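8/27/24

Transcription of the Zelach strike minutes is at page 75. The hand changes there, and the second clerk abbreviates more than the first, so the rate has dropped to 16 lines an hour. I have stopped expanding abbreviations on the first pass and will do them in a batch.

Checked the membership total again. The union ledger gives 3,843 for June, the month before the mill was occupied. The Biler district report gives no total, only a list of workshops, and three of the workshops on it had closed by then. I am keeping the ledger figure and putting the discrepancy in a footnote. The earlier literature repeats the district report without comment.

The word "assembly" is a problem. In the Zelach minutes it means the weekly meeting of all shifts. In the Biler leaflets it means the delegates only. My draft of chapter 3 used it for both, which makes the vote on the second wage offer look like a reversal when it was two bodies voting on separate texts. Rewrote four paragraphs. The section on the police cordon can stand as it is.

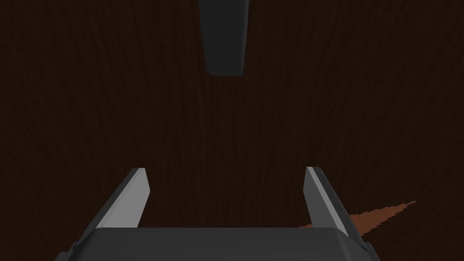
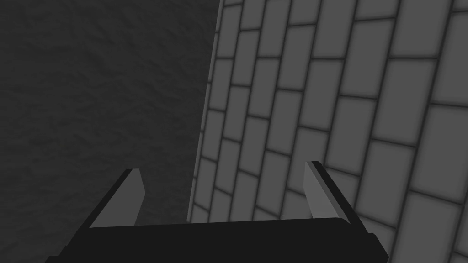
Two renders, gripper at the bottom in both.

Afternoon on the Flaletti papers. Box list is wrong from folder nine onward – the numbering skips one and never recovers. Found the carbon of the appeal to the rail depots, undated, same typewriter as the June circulars (the dropped "e" is consistent). I would place it before the occupation on the wording, since it asks for a meeting and does not mention the gates. Not strong enough for the main text.

The Swati database accepted the leaflet records after I removed the line breaks from the title field. Duplicates are still matched on title alone, so reprints with a new heading come in as separate items. Left a note in the log.

Tomorrow: pages 76 to 80, then the footnote on the closed workshops. Request the depot correspondence again – the last slip came back without a reason marked.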